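Container deposit scheme of Plullbridge
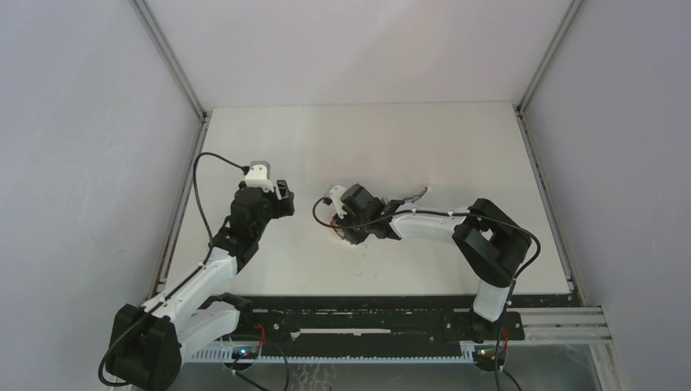

Two robot arms over a white tabletop in an enclosed workstation.

The container deposit scheme of Plullbridge is a system for the return of used drink containers in the city of Plullbridge and the neighboring district of Danar. A small deposit is added to the price of each drink at the shop, and it is paid back when the empty container is returned. The scheme is run by Covitz, a non-profit company owned jointly by the city and by drink producers who sell in the region. It is often mentioned in debates on waste policy because it was introduced at the local level, before any national law on the subject.

Background

Before the scheme, most drink containers in Plullbridge were collected together with household waste and sent to the landfill at Veloso. A voluntary recycling program existed, but it covered only the central districts, and households had to carry their bottles to drop-off points that were often full. The river authority had complained for many years about plastic bottles at the weir below the old harbor, where they blocked the intake screens each spring.

The first proposal for a deposit came from Faisal Virk, at that time a member of the city council. He argued that the cost of cleaning the river was paid by all residents, while the producers who put the containers on the market paid nothing. His proposal was rejected at the first vote. Small shop owners were the strongest opponents, as they feared they would need to store dirty bottles in rooms that were already too small. A changed version, in which small shops could choose whether to take part, was accepted the following year.

How it works

The deposit applies to plastic bottles, aluminum cans and glass bottles for beer, water and soft drinks. Milk cartons, wine bottles and containers for medical products are not included. Each container in the scheme carries a printed mark next to the barcode. Containers without this mark can be left at a return point, but no money is paid for them.

Supermarkets with a sales area of more than 2620 square feet are required to accept returns during all opening hours. Smaller shops may join by agreement with Covitz, and they receive a handling fee for each container. The fee is higher for shops that sort by hand than for those that use a return machine, a rule which was added after the small shops asked for it.

Collected containers are taken to 2 sorting centers, one in the east of Plullbridge and one in Danar. Plastic and aluminum are pressed into bales and sold. Glass is separated by color. Refillable glass bottles are sent back to the bottlers – this part of the flow is small, but it has the lowest cost for each use.

Deposits that are never claimed stay with Covitz. Under the founding agreement, this money can be used only for running costs and for river cleaning.

Results

In its yearly report, Covitz says that the share of containers returned rose in every year of operation except one, when a long strike of truck drivers closed many return points. The river authority has reported fewer blockages at the weir and has reduced the cleaning of the screens to one visit each month, usually on a Wednesday.

The effect on general street litter is less clear. Bottles and cans became less common in parks and along roads, but food packaging did not change. A study ordered by the council noted that bins in the center were sometimes emptied onto the sidewalk by people looking for containers with a deposit. The city answered by fixing open racks to the side of the bins, where a container can be left for another person to take. There are now 4000 such racks.

Criticism

Consumer groups have criticized the level of the deposit, which has not been raised with inflation. In their view the amount is now too low to change the behavior of people with a good income, and the work of returning containers is done more and more by poor residents.

Some environmental groups object to the scheme for a different reason. Maximiliano Ledesma, a writer on waste questions, has argued that a deposit on single-use containers makes such containers more acceptable to the public and delays the return to refillable ones. He has proposed 2 separate deposit rates, with the higher one for containers that can be used only once. Covitz has answered that a double rate would be confusing at the checkout, and that the refill system depends on bottlers, over whom it has no power.

Producers outside the region have also complained. A company that sells only a small amount in Plullbridge must either print a special label or pay for stickers. The question was taken to court by an importer of mineral water, but the case was withdrawn before a judgment was given.

Later changes

The scheme was extended to Danar after its district council asked to join. The extension began in October, later than planned, as the second sorting center had not yet received its permit for noise. During the delay, containers from Danar were stored in a former grain hall near the railroad.

An extension to wine bottles and juice cartons has been discussed several times. The council has not yet taken a decision on it.

See also

Plullbridge river authority
Veloso landfill
Refillable bottle
Waste policy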